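6. The tool plate

6.1 What you are fitting

The tool plate is the gray printed part that holds whatever the arm is going to pick up. It mounts on the slatted aluminum panel, under the top rail. If you skipped section 5 (squaring the panel), go back and do section 5. The plate will forgive you. The gripper will not.

You will need:
The printed plate, file name plornen_plate
Four T-nuts and screws to suit your panel
A hex key that still has corners
A 176 mm length of masking tape, or any length, but that was what Erlinda had left on the roll

6.2 Printing

1. Print the plate flat on its back, holders facing up. No supports.

2. Use gray filament if you care about matching the pictures. Use matte if you care about the camera, which sees glossy plastic as a row of small suns.

3. Clear the slots with a thin blade. Ours had strings in them for a month and we blamed the software.

Note: The Pomamel fork of the plate file has wider slots. It is a fine design for somebody with fatter tools. Don't mix the two in one build.

6.3 Mounting

1. Put the arm in Park and switch off the Soriano supply. Wait for the fan to stop.

2. Slide the T-nuts into the panel grooves. One will fall down the back. Retrieve it now, while you still remember.

3. Hold the plate in place with tape and start all the screws by hand.

4. Level the plate against the top rail. Measure at both ends, then tighten in a cross pattern. Snug is enough.

5. Tug the plate. If it moves, it was not snug.

CAUTION: Keep your free hand out of the gripper while you tighten. It is off, but it has linkages, and linkages have opinions.

6.4 Teaching the first pick

Start with the slender threaded piece. It stands up straight in the slot holders, and if you drop it you can find it again by stepping on it.

1. Hang the piece in the second column so that it spans the upper and lower slots.

2. Turn the supply on and open the Aton console. Set the speed limit to 5 percent. You will be tempted by larger numbers.

3. Jog the gripper up to the plate with the fingers pointing upward and open. Stop short of the plate.

4. Shift sideways until the piece lies between the fingers when seen from the wrist camera.

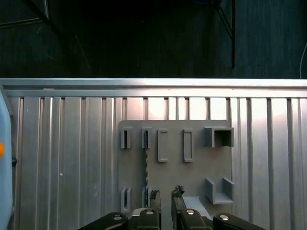

Fig. 6-2. Wrist camera view, left finger in front of the threaded piece. Sideways correction still to do.

5. In Fig. 6-2 the gripper needs to go left. Jog in small steps and watch the gap, not the fingertips. The rubbery pads are lumpy and make poor rulers.

6. Move in, close slowly, and save the pose as PICK_1.

7. Lift until the piece clears the upper holder before you pull back. Save this as CLEAR_1. People who leave out CLEAR_1 get to repeat 6.2.

Note: Poses are stored in encoder counts. PICK_1 on our build has a wrist value of 1,226. Yours will be different, and typing ours in is a quick way to meet your panel.

6.5 If it goes wrong

Piece twists as the fingers close: the gripper is off center. Redo step 5.

Piece sticks in the slot: strings again. See 6.2, step 3.

Console shows error 700: the arm thinks it hit something. Look before you clear the error. It is right more often than we would like.

Plate creeps down the panel over a few evenings: tighten the screws, then tell Erlinda Sarmiento on the shop list which T-nuts you used so she can take them off the parts page.

Continue to section 7 for the box holder and the U-shaped bracket. Leave both empty until then.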